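From: Ignacio Bellamy
To: Holtunville Kitchen Swap list
Subject: Re: spoons, again (setting up the tasting table)

Ezekiel Whitlock wrote:
> Are we doing one spoon per bowl this time or one spoon per
> person? Last March I ended up stirring the chili oil with
> the thing I was eating with. Also, is anybody bringing the
> crackle spoons? I can bring 8 plain ones if not.

Hi Ezekiel, and hi everybody,

One spoon per bowl for serving, plus one of your own for tasting. I had the table stuff out at breakfast and went a little overboard playing with it (my coffee got cold, no regrets). I want the bright spoons to do the serving so you can tell across the table which one stays put. The red one goes in the white bowl, and the crackle-glaze one sits right alongside for whoever's tasting.
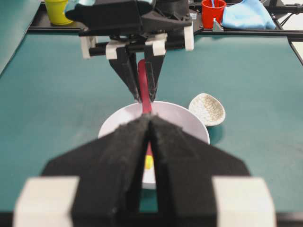

BOWLS AND DISHES

White ones, please, and round if you've got them! Sauces look like what they are in a white bowl, and we have 19 sauces signed up already, so I'd love to be able to tell Teshome's two greens apart. Keep anything small, like salt or lime, in a little oval dish on the right of your bowl. I've got a pearly one I'm way too fond of and it'll be there on Wednesday.
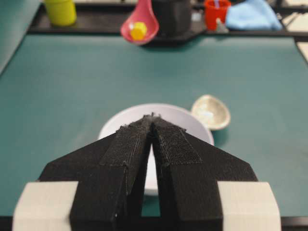
Teshome wanted to know if small dishes could go on the left for the lefties, and sure, go for it, just keep to one side all the way down your part of the table so people aren't reaching across each other.

Now, plastic versus ceramic, which I know we've been over about 63 times. I like both. A shiny red plastic spoon is light, it's cheerful, and I don't wince when it lands on the floor. The ceramic soup spoon has that nice deep scoop, so you get broth AND a noodle in one go, and I could look at that webby pattern all day.

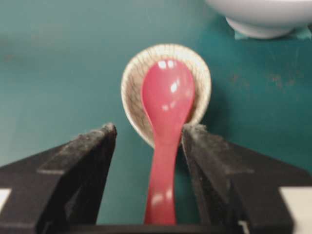 Vesisness says ceramic is the only way to taste anything hot and that plastic ought to stay in the picnic basket. Fair enough, bring your own ceramic then, and wrap it in a dish towel for the ride over. We lost 2 to Sallik's trunk last time.

As for what goes underneath, I'm sticking with teal. The white dishes pop on it and it's easy on the eyes at seven in the morning. If you have a green or blue-green mat that's close, bring it and we'll put them end to end.

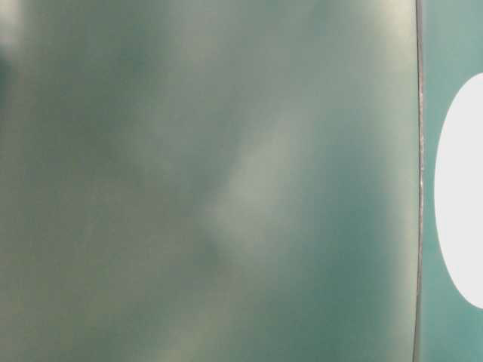

WHAT I STILL NEED

Ladles for the two soups
Dish towels, any color
Labels for the sauces (Ezekiel, your handwriting is better than mine)
Those 8 plain spoons, yes please

Doors open at 5:30, eating at 6.

Ignacio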